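Ustitwood Opens Shared Laundry Room for Jerimum Residents

Ustitwood has opened a new shared laundry room at Jerimum, its building of 201 apartments. The room is open from 6 a.m. to 11 p.m. and replaces the old one in the basement, which closed in August.

Washers and dryers are stacked to save floor space, and white desks give residents a place to sort and fold. Wicker baskets are provided and should stay in the room.
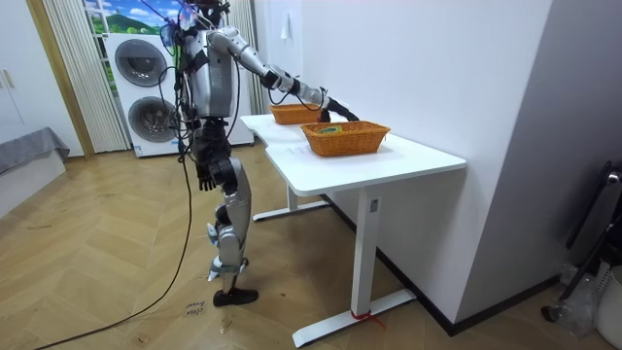
Photo: Cherkaoui / Ustitwood

The floor is wood, laid in a herringbone pattern, and vertical blinds hang on either side of the stacked unit.

"People told us they wanted somewhere to fold clothes without carrying them back upstairs first," said Sherif Bouzid, building manager at Jerimum. "Now they can do it right next to the machines."

Residents can book up to 2 hours at a time at the front desk. Amelov will service the machines.

Media contact: Sherif Bouzid, Ustitwood, extension 1805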